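Imad Mahasneh wants it understood that he never believed in the helpful home robot. He spent April teaching two arms to pour a drink anyway, in a shared workshop in Abu Hammour, and he was still complaining when I sat down with him.

"People see it pour once and they start talking about kitchens," he said. "I ask them who washed the cup. Who filled the bottle? Me."

The build is called Gritum. I asked what it had cost and he gave me one number, 793 dollars for the last batch of parts, and wouldn't discuss the rest. His log for the project runs to 529 attempts. He doesn't think much of that figure either, as he kept changing what he counted as a success.

"First it was no spill. Then it was a small spill. You see how that goes."

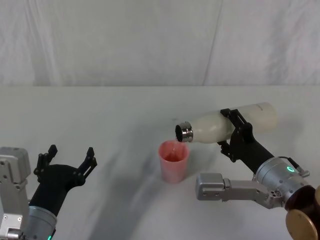
The bottle tipped over the pink cup, and two views past the open fingers of a gripper. 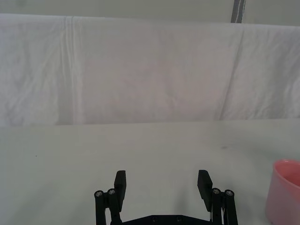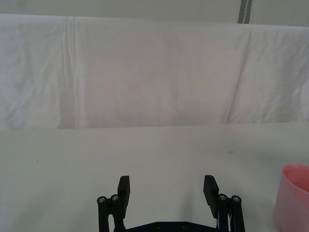 Why pouring, then? He says it's a task that makes it hard to cheat, though he went on to list the ways he has cheated: the same cup, the same table, a plain white cloth at the back. Move to a busy counter and he expects trouble. He had a bet with a friend at Bedach, another workshop, that the thing would fail with a glass tumbler. They haven't tried it yet.

I said that two arms seemed like a lot for one drink.

"It is a lot. I have 2 of my own and they came free."

He plans to keep going until he reaches 100 clean pours in a row, by a rule he has now written down. Then he wants the bench back for a bicycle.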